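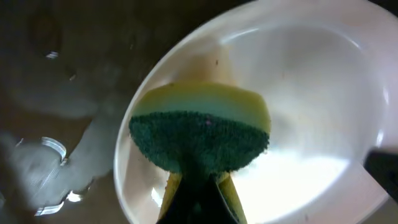
Press Release No. 14

FOR IMMEDIATE RELEASE

Lucimara Conceição signs to Cellwood, debut EP "Grosa" out in December

Cellwood is very pleased to announce the signing of producer, singer and sometime accordion player Lucimara Conceição. First release for the label is Grosa, an EP with a running time of 30 minutes. Vinyl and download. Streaming the same day.

If you've been near the small rooms at Lacerda over the last couple of winters you will know the name already. Late sets, mostly. Slow start, voice and one drum machine, then the bass comes in and everybody puts their coat down. Some of those nights were taped and bits of the tapes have ended up on the record. Crowd noise on the second track is real, so is the bottle going over.

Lucimara grew up in a house where the radio was never off. Choir first, then her uncle's dance band, playing weddings and the odd hotel. Bought her first sampler with the wedding money. She moved over here to study sound, left the course early and went to work nights in a bakery, writing in the mornings when she got in.

"I wrote most of it tired," she says. "You can hear it on the slow ones. I went back and tried to sing them properly and they were worse, so we kept the tired ones."

The EP was recorded and mixed by Kelly Portela, who also plays upright piano on the title track and the closer. Sessions were done over two spells with a long gap in the middle while Lucimara toured as support for Trularard. Same piano throughout, retuned once.

Kelly Portela: "She turned up with 73 sketches on a hard drive and wanted to use all of them. We had a long talk about that. What's left is the stuff she kept humming on the way out to the bus. I'm very proud of it and I'd like my good headphones back."

Lead single "Salt Road" goes to radio this week, promo copies available now on request. Remix by Trularard to follow. Please dont post the remix early, we know some of you have it.

TRACKLIST
Salt Road
Coat Song
Grosa
Every Window
Night Shift, Slowly
Home by the Back

LIVE
Launch show at Lacerda, Saturday, doors 8pm. Full band for the first time, 3 players plus Lucimara. Kelly Portela DJs before and after. Guest list is tight so get names in early, one plus one each. Photographers first three songs only, no flash.

More dates to be anounced in the new year.

Interviews: Lucimara is free for phone and in person most afternoons, not mornings. Sessions considered. Hi-res press shots, lyrics and full credits from the Cellwood press office.

ENDS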